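Kitchen bench cell: setup and upkeep of the arm
Speaker notes, Lalham technical meeting, 4 Jan 2022

Slide 1. Scope
One cell, one arm. Nothing on policy training or on the Tatora scheduler. Anyone after the scheduler should stay for the next talk. Running time is 14 minutes, with questions at the end.

Slide 2. Mounting
Arm base bolts to a steel plate, plate bolts to the frame. Four bolts, torqued crosswise in two passes. Check with the arm folded, then again at full reach over the bench. The second reading is the one that goes in the log. In April we had a base that read fine folded and lifted at the rear corner when extended. Cause was a washer on the wrong side of the plate.

Slide 3. Cable run
Gripper cable leaves the wrist with a service loop. Loop size is set with the last joint at its positive limit, then checked at the negative limit. Too short and it loads the connector. Too long and it drags on whatever is standing on the bench. Ties go on the arm links only, never across a joint. Replace any tie that has started to whiten.

Slide 4. Gripper
Fingers off every 40 hours of run time. Wipe the slides dry, look at the pads, refit, run the open and close routine. Pad wear shows first on the leading edge. We buy pads from Thoroddsen and keep a spare pair in the cell drawer. After any finger change, redo the zero. A skipped zero looks like a grasp planning fault in the logs and people have lost whole afternoons to it.

Slide 5. Bench layout
Objects stay around the perimeter as far as the task allows. Tall items go at the back. Leave this slide up while talking through clearances. 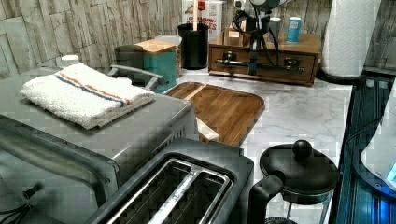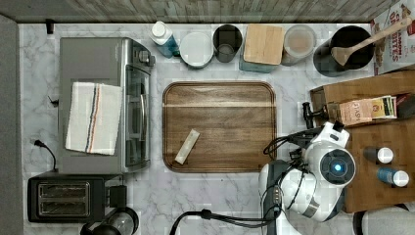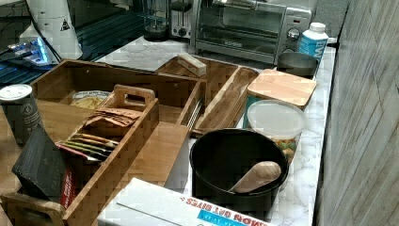

Clearance is checked by jogging at low speed along the back row with the gripper closed, then open. Record the closest approach for each. If an item is moved after that, the check is repeated for that item and its neighbours only.

Slide 6. Camera calibration
Board in nine poses, three of them tilted. Reject the set if any pose has glare across the pattern. Stone-look surfaces throw more light back than people expect, so dim the overheads first. Calibration is repeated after any knock to a bracket, however small.

Slide 7. Fault log
2872 cycles in the period covered. 189 stops. Most were protective stops at the wrist, and most of those cleared after the cable loop was reset as on slide 3. The remainder are listed by joint in the handout. Skiltoveck format, tab separated, one line per stop.

Slide 8. Open items
Connector strain relief, second version, still being printed. Zero routine to be made compulsory at start-up. Questions.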